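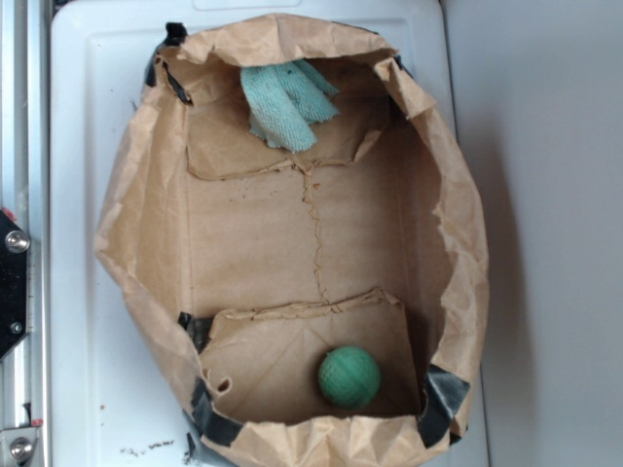

Decaf drinkers sleep better because they are the sort of people who go to bed, according to the first comment under my note announcing this trip, and after a day at the Clasenmont sleep clinic's open house I can't say the clinic put it any better.

The clinic sits at the top of Clivthorpe, up a hill that would raise anyone's pulse, and then takes your blood pressure in the entrance hall. Mine was high. I was told to sit down for five minutes and think of something restful, then it was taken again and was higher.

The tour took in the two overnight rooms, which look like a decent budget hotel with more wires. You arrive at nine in the evening, you are stuck with sensors from scalp to shin, and you are invited to sleep as you normally would. A man in our group asked whether anyone ever does. Most people manage some 60 per cent of their usual night, we heard, and that is apparently plenty to be going on with.

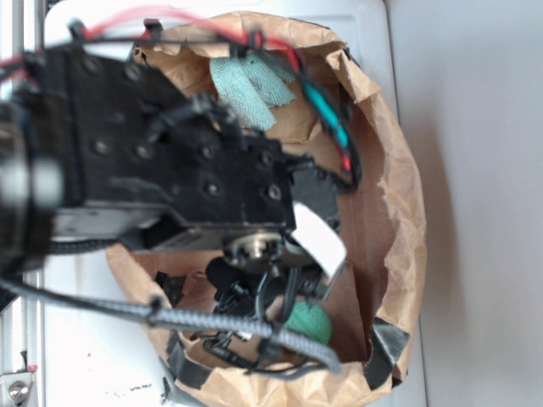

Clasenmont open house, 2025-08-26

After the rooms came the talk, on tea, coffee and bedtime. The advice was sensible and I disliked all of it. Stop caffeine after lunch. Keep the bedroom cool. Get up at the same hour every day, weekends included, at which there was a low groan from the back row. The speaker was careful to say that people clear caffeine at very different speeds, so the aunt who has an espresso at ten and sleeps like a stone may well be telling the truth.

We were then given a coffee break. It was half past three.

I spent mine at the Plorow table, where you could try the sleep diary the clinic hands to new patients. It runs to 44 questions, one of them about whether you lie awake worrying about forms. Next door was a breathing class called Quintana, four counts in and six out, on mats. I lasted most of it and woke up when they put the lights back on, so full marks there.

Parking is 40 spaces and they were gone by ten. The bus stops at the bottom of the hill. The next open house is in April, booking opens in the new year, and the shortbread goes early.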